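Music > Scores and parts > Threads

Telma Daza
4/16/18

1/ The Hudville Wind Band now has a full set of parts for the Hjaltested Suite. It has been out of print for years, so I am posting how we got it.

2/ The publisher's rental set had 92 pages and no second bassoon. I wrote in March and was told the part was lost.

3/ Karla Quintero found a handwritten score in the Greltley library. All four movements, 398 measures, in pencil. She copied out the bassoon line in two evenings.

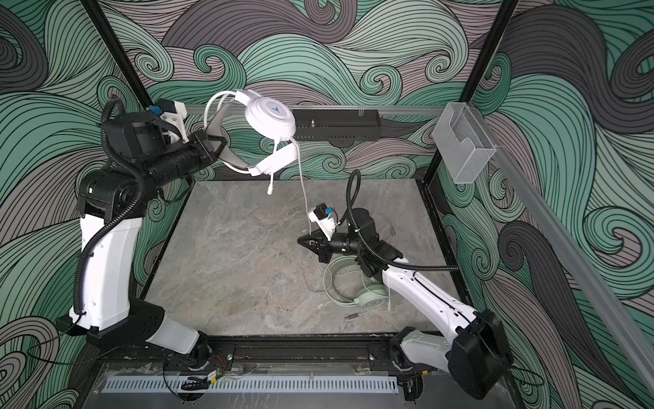 White over-ear headphones, held up by the headband.

4/ Next problem - the rehearsal letters. The score goes A to P. The rental parts skip J, so everything after I is one letter off. We changed the parts to match the score.

5/ Measure 111, horns 3 and 4: the part has a concert F, the score has F sharp. We went with the score. The oboe has the same note an octave up.
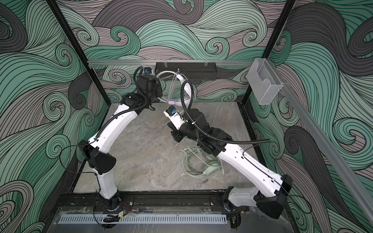
Two arms, patterned walls.

6/ The slow movement has no metronome mark anywhere. Karla takes it at 58. I would go a little faster, but the clarinets like it where it is.

7/ Page turns were bad in the percussion book. Player 2 had to turn during a roll. I moved the break back six measures and left a blank page.

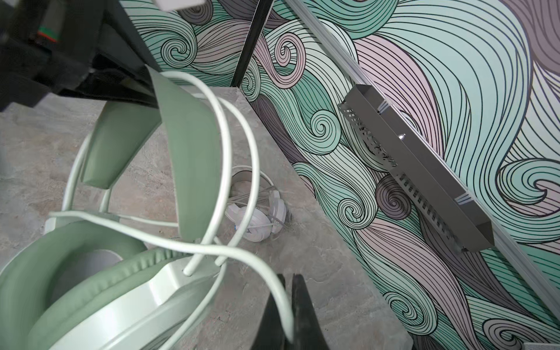
8/ Borrowing the set

Bands can borrow it for $20 plus postage. Erase your markings before you send it back - soft pencil only, please. The contrabass clarinet part is optional and cued in the tuba.

9/ If you have an old program from a performance of the suite, please write to me. I am still missing the date of the premiere.

Recent threads
Priltska March: errors in the cornet parts
Binding scores at home
Which clef for the euphonium?
Cues worth adding for small bands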